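Detadora: a transcribed index of parish and county registers for family history research

Version 3

Detadora is a set of transcribed register entries covering baptisms, marriages, burials and land transfers in Sermont and the surrounding townships. It was put together for people tracing family lines that drop out of the printed genealogies, and in particular for families whose names were recorded under a landholder's entry and not under their own. The source registers are held by the Covstead reading room. The transcriptions, the linking tables and this file are maintained by the Detadora project.

Contents

entries.csv — one row per register entry
persons.csv — one row per named person per entry
links.csv — proposed matches between rows in persons.csv
places.csv — place names as written, with a normalized form
volumes.csv — the register volumes, with condition notes
notes/ — transcriber notes in plain text, one file per volume

All files are UTF-8 with Unix line endings. Fields are comma-separated and quoted only where needed. Empty fields mean the register has nothing at that position. The string [illeg] means something is written there and could not be read. Please keep the two apart in any analysis. Merging them was the most common error in work built on version 2.

Size

The release has 861 entries from six volumes. Of these, 533 have at least one person linked to another entry. The remaining entries are included in full and should not be treated as lower quality; most are single burials with no relatives named.

Transcription

Each entry was typed twice by different transcribers working from the original page. Where the two readings differed, Nkechi Adeleke or Hadi Kanaan returned to the volume and settled the reading. The losing reading is kept in the column alt_reading. Spelling follows the page, including where the same clerk spells one surname two ways on the same line. Abbreviated given names are left as written in name_raw and expanded in name_norm.

Capital letters follow the page in name_raw and modern practice in name_norm. Crossed-out text is kept between double square brackets in the notes files and left out of the CSV files. Marginal notes in a later hand are typed as separate entries with hand set to "later" and parent_entry pointing to the main one.

Dates are split into day, month and year columns. Registers in volumes 1 and 2 sometimes give a feast day in place of a calendar date. In that case feast_raw holds the wording and the day and month columns are filled only if the year is certain.

Sorting and layout

Loose sheets from volume 5 had lost their order before transcription. Rami Abu Hammour sorted them by paper size, ruling and clerk's hand, then by date within each group. The group number is in the column sheet_group. It records the sorting only and says nothing about the original binding order. Four sheets could not be placed and have sheet_group set to 0. Their entries can still be used for name searches, but the year should be read as unknown even where a neighboring sheet suggests one.

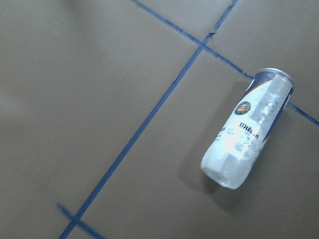 Blue tape lines marking off rectangular sections of the floor.

Sheet groups were checked against the burial sequence in volume 4, which overlaps volume 5 for part of its run. Where an entry appears in both, the two rows are kept and joined by duplicate_of. Do not drop the volume 5 copy by default: it often names a witness that volume 4 leaves out.

Linking

Rows in links.csv are proposals. Each has a score column with one of these values:

a — same name, same place, and a stated relationship on both entries
b — same name and place, with a relationship stated on one entry
c — same name and place only
d — linked by a family account, with no conflict in the registers

Grade d links were collected by Jolene Te Moana from descendants who asked for their accounts to be included. They carry an account_id. The accounts themselves are not part of this release and can be read at Covstead by appointment. Grade c links are kept mainly as leads. Several common surnames in the Sermont volumes produce chains of c links that join unrelated households, so filter them out before building any tree longer than two generations.

A person may have more than one proposed match. No attempt has been made to force a single answer. The column conflicts_with lists link numbers that cannot all be true.

Place names

The column place_raw follows the page. The column place_norm uses the current township name where there is one and the oldest recorded spelling where there is not. Bataineh is a farm name in volumes 3 and 4 and a road name in volume 6. These are separate rows in places.csv and should stay separate. No coordinates are given for burial grounds. This was requested by two of the families and has been applied to every site.

Sensitive content

The registers use terms for race, birth status and disability that are offensive now. They are transcribed as written in the _raw columns and do not appear in the _norm columns. Some burial entries describe deaths by violence. These have content_flag set to 1. Anyone showing records to the public, in a classroom or on a search page, should read the flagged rows first and decide how they will be introduced.

Entries naming a person as property are flagged separately with content_flag set to 2. In these rows the named person is always listed first in persons.csv, ahead of the landholder, whatever the order on the page. The page order is in position_raw.

Known problems

Volume 2 has water damage along the outer margin, and ages are missing from many of its entries.
The clerk in volume 3 writes 1 and 7 almost alike. Years ending in either digit have year_doubt set to 1.
Women are often entered by their husband's name only. name_norm is left empty in these cases, and the relationship column says "wife of".
Volume 6 stops partway through October. The rest of that year has not been found.
Some rows in volume 4 still carry version 1 entry numbers in the old_id column. These are harmless but not unique.

Changes since version 2

Added volume 6.
Added hand and parent_entry.
Replaced the single date column with day, month and year.
Removed the guessed_age column, which had been filled by subtraction and did not agree with the registers.
Corrected surname readings in volume 3 after a second check by Hadi Kanaan.

Use and credit

The files may be copied, searched and reused for research, teaching and family history. Please name Detadora and the version number, and cite the entry number for any single record. Living descendants are not named anywhere in the data. Please do not publish work that attaches their names to grade d links without their consent.

Corrections

Send corrections to Bilal Awwad through the Covstead reading room desk, with the entry number, the column and the proposed reading. A photograph of a family Bible page, letter or headstone is useful but not required. Accepted corrections go into the next version, and the earlier reading moves to alt_reading.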